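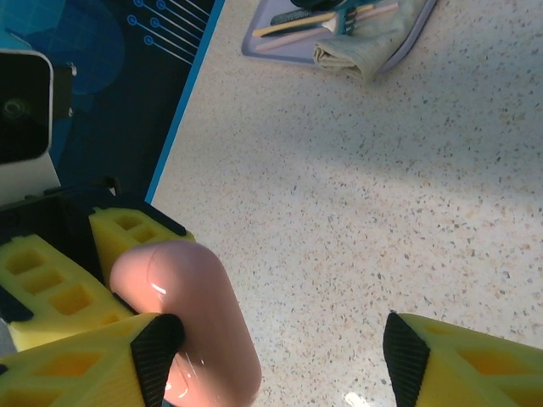 Clarach open day. Yellow fingers, pink tube, and the tray with the brush, sticks and cloth on it.

Subject: Re: Anyone going to the Clarach open day?

On the list last month it was written:

> Fudard are showing their earbud refurbishing robot at Clarach in August. The
> invitation says it has run 3,248 units through inspection and cleaning "with
> minimal assistance". We have 3,000 returned sets sitting in the Brenon store
> and no hands to deal with them. Could someone who is nearer go and have a
> look, and say whether it's worth us asking for a quote?

I went. Short version: I wouldn't ask for a quote yet, and if you do, ask for the log before you ask for the price.

The demonstration was set for two in the afternoon and started at twenty past. We stood behind a rope and got a talk first, with slides, a good deal of it on the Tabrizi software that plans the movements. I can't judge the software. I can judge handling, having done returns for long enough, and handling is what they had invited us to see.

Small parts are where I expected trouble. Earbuds are slippery, the stems are an awkward shape to hold, and the silicone tips come off and go wherever they like. A person picks up a loose tip without thinking about it. At Clarach they had two white buds lying loose with a pink tip near them, which I thought was fair of them, as it is much closer to what arrives in our boxes than a neat row in a foam insert would be.
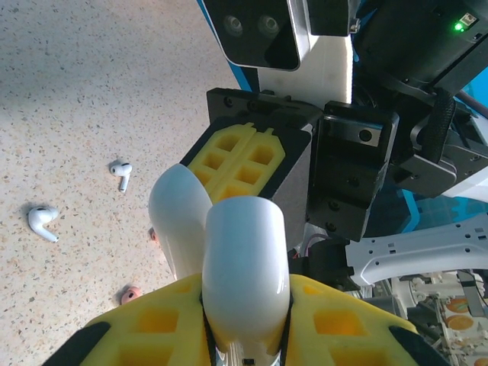

One of the other visitors wanted to know what "minimal assistance" covered, and whether somebody putting a dropped part back within reach would be counted as assistance or as setting up. The reply was that it depended on the trial. Pressed on it, the presenter said that 1,172 of the 3,248 had been done with no one touching anything, and that the rest were "mixed". That number is not in the invitation, nor was it on a slide. I wrote it down as it was said, so treat it with the care you'd give any number said out loud to a group behind a rope.

Then there is the matter of time. They gave us 15 minutes of live running and I spent most of it looking at my watch. The arms are careful, I'll give them that, and I saw nothing get crushed. But careful means slow, and our people at Brenon don't stop to think over each bud. 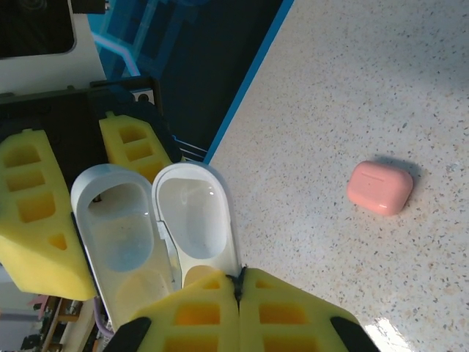
Charging cases are the part of the job I would pay to be rid of. They come back full of pocket fluff, the hinges are weak, and half the complaints we get after resale are to do with the lid. So I paid more attention here than anywhere else. The white case was open with a gripper at each side of it, and that is the right way to go about it, since a case held at one end only will swing about when you push at the inside. There was a salmon-pink case shut on the counter next to it, and I asked if they could swap the two over and carry on. They preferred to stay with the white one. Perhaps there was a good reason. I wasn't given it.

Things I'd want answered before anyone at Brenon spends money:

What happened in the runs that were not among the 1,172, one by one, in writing.
Whether it copes with case shapes it has not been set up for.
Who clears up after it, and how often.
Whether they will run a box of our own returns, unsorted, with one of us in the room.

I put the last one to them over the tea and was told to email. I have emailed. If an answer comes I'll forward it to the list, and if anyone else was there and saw a better session than I did, the morning one for instance, please say so.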